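January, late, in bed with the lamp on

We made it! Zestholm at last, after 9 hours of trains and one very slow bus, and I am so happy I can hardly hold the pen straight. I have wanted to do this trip ever since I found that battered old hiking guide at the library sale, the one with the fold-out map of the Hollenstein and all the penciled notes in the margins. And now the mountain is right outside, or at least I assume so, it was pitch dark when we got in.

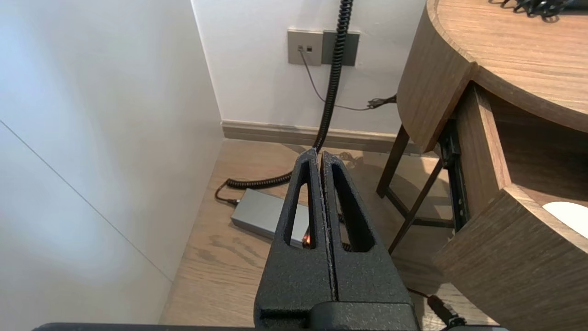 4 min read

I should start with the train, because the train was wonderful. After Brasora the line climbs and climbs, and every few minutes you go into a tunnel and come out with more snow than you had before. I gave up on my book by the second tunnel. There was a river on the left the whole way, green as bottle glass, and then all at once it was on the right and I had completely missed the bridge! I ate both cheese rolls before noon and regretted nothing.

We had an hour to kill in Brasora, so we walked up to the market hall. I bought dried pears, a bag of those hard anise cookies and a pair of wool socks so thick they barely go into my boots. The woman at the sock stall asked where we were headed, and when I said the Hollenstein she made me take a second look at my boots and then showed me how to lace them so the heel stays down. I practiced on a bench outside the station. It really does work - you cross over twice at the ankle and pull hard.

The bus was another story. It stopped at every farm gate between the valley and Wuvville, and at Wuvville we all had to get off and wait for a different bus with chains on. But the bakery by the stop was still open and the whole place smelled of caraway, so I can't complain. Wuvville is tiny and I liked it very much. One street, a church with an onion top, a pond with kids skating on it under a string of lights. I want to go back in daylight if we get a spare afternoon.

Zestholm itself I can't say much about yet. Steep, quiet, lots of stacked firewood. Supper was barley soup and then a plum dumpling the size of a fist, and I had seconds of the soup. My legs ache and I haven't even climbed anything.

The room is plain and warm and I love it. Wood floor, pale walls, a little round table in the corner with a rim on it and a proper desk phone with a curly cord. I haven't used one of those in years! I tried to think of somebody to call just for the fun of dialing and couldn't come up with a single number I know by heart except the house I grew up in.

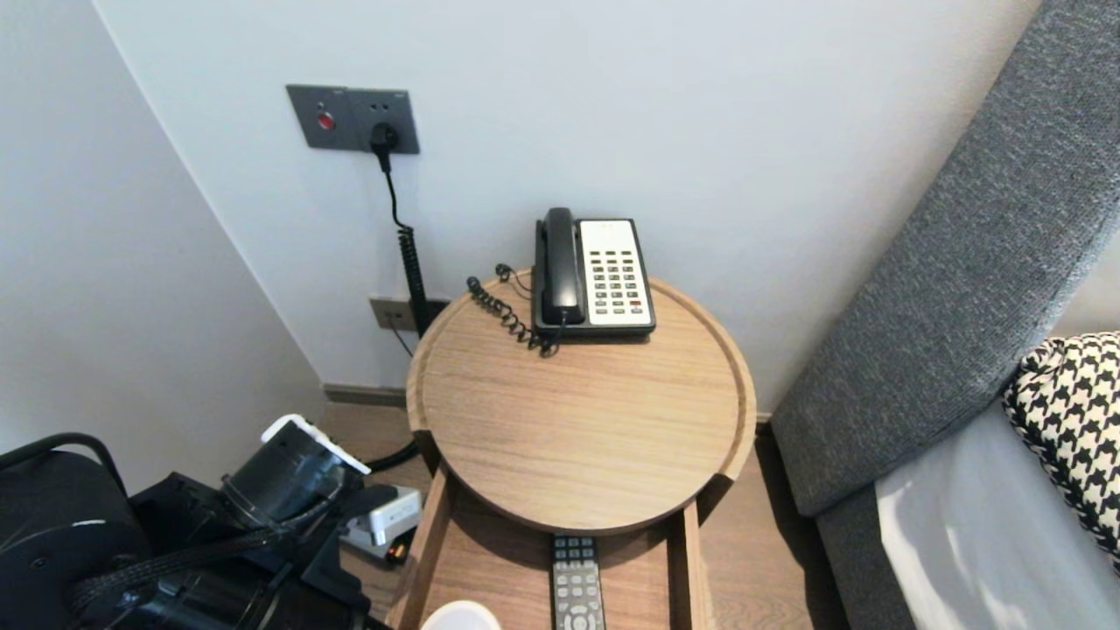

Plan for tomorrow

Up at 6, breakfast, then the forest path to the lower hut. The guide gives it 4 hours in summer, so I'm allowing more with the snow. The top is 3770 feet, which I know is nothing to real climbers, but it's the highest I will ever have walked on my own two feet. If the cloud is down we stop at the hut and have soup there instead.

To pack: pears, cookies, thermos, the new socks (wearing them), spare gloves, the old map in a plastic bag. Ask at breakfast about the last bus from the lower hut.

Lamp off now. I can hear snow sliding off the roof.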